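4. Setting up your stock list

Now for the part I enjoy most! If you have worked through sections 1 to 3, your Treler till is plugged in, the drawer opens when it should, and the receipt printer has stopped complaining. The next job is telling the till what you sell. Set aside an evening for it, make a pot of tea, and try to do one shelf from start to finish before you worry about the rest of the shop.

Before you begin

You will need the till, the hand scanner, the admin PIN you chose in step 2.6 and something to write on. If you are moving from an older till, print its price list first. Karlijn Maes at the Harnside shop skipped this and spent a whole morning reading prices off shelf labels with a torch.

4.1 Making your departments

Departments are the big groups your sales are sorted into: snacks, drinks, household, cards and so on. They decide how your end-of-day report looks and which VAT rate is filled in when you add an item.

1. From the home screen, press Menu, then Stock, then Departments.
2. Press the plus sign and type a short name. The receipt only has room for 21 letters, spaces included.
3. Choose the VAT rate you use most in that department. You can change it for single items later.
4. Pick a colour. Do take a moment over this one — at a busy counter you will find the right button by colour long before you read the word.
5. Press Save.

Note: Start with fewer departments than you think you want. Splitting one in two later on takes a minute, but joining two together means moving every item by hand.

4.2 Adding items with the scanner

1. Press Menu, Stock, Add items. The screen turns green and the scanner light comes on.
2. Scan the barcode. If the till beeps once, the code is new. If it beeps twice, the item is already in your list and its page opens so you can check it.
3. Type the name the way you would like it to read on a receipt. Put the size last ("Salted peanuts 200g"), so that different sizes of the same thing sit together in the list.
4. Type the selling price and press Enter. There is no need to type the decimal point: 148 becomes £1.48.
5. Check the VAT rate. Snacks and sweets can be fiddly, so look up anything you are unsure of.
6. Press Save and next, and carry straight on to the following item.

You'll get quick at this, I promise. By the second shelf most people have stopped looking at the keys.

Caution: Do not scan the square QR codes on packets. Many of them hold a web address, and the till will save that long string as if it were a product number. If this happens, press Undo before you press Save. Cover the square with your thumb if the scanner keeps picking it up.

Caution: Multipacks often carry one code on the outer wrapper and another on each packet inside. Scan the one your customer will bring to the counter. If you sell both ways, add them as two items with two prices.

4.3 Items without a barcode

Loose fruit, home-made cakes and handwritten cards can all have a button of their own.

1. Press Add items, then No code.
2. Give the item a name and a price, or tick Ask for price if it changes from day to day.
3. Drag the button to the page where you want it. Hold it still for two seconds to drop it.

Milan Hendriks keeps all the bakery buttons for his Randale shop on one page, in the same order as the trays in the cabinet. It's a lovely idea and I have copied it shamelessly ever since.

4.4 Saving a copy

The standard memory holds 3,391 items. A copy goes on the memory stick that came in the box.

1. Push the stick into the socket on the left side of the till.
2. Press Menu, Tools, Save a copy.
3. Wait for the word Done, then take the stick out.

Caution: Never pull the stick out while the bar is still moving. The copy will be spoiled and you will have to make it again.

4.5 Trying it out

Turn on practice mode (Menu, Tools, Practice) and ring up a pretend basket. Mix it up a bit: crisps, a tube of something, a birthday card, a loose apple, the same packet scanned twice.
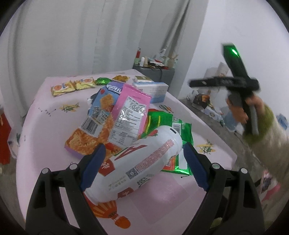 Finish by pressing Total, then Cash, and read the practice receipt from top to bottom. Check each name and price against the shelf label, and put any mistakes right under Menu, Stock, Find item. When you are happy, switch practice mode off — the orange stripe along the top of the screen goes away — and move on to section 5, where we set up special offers.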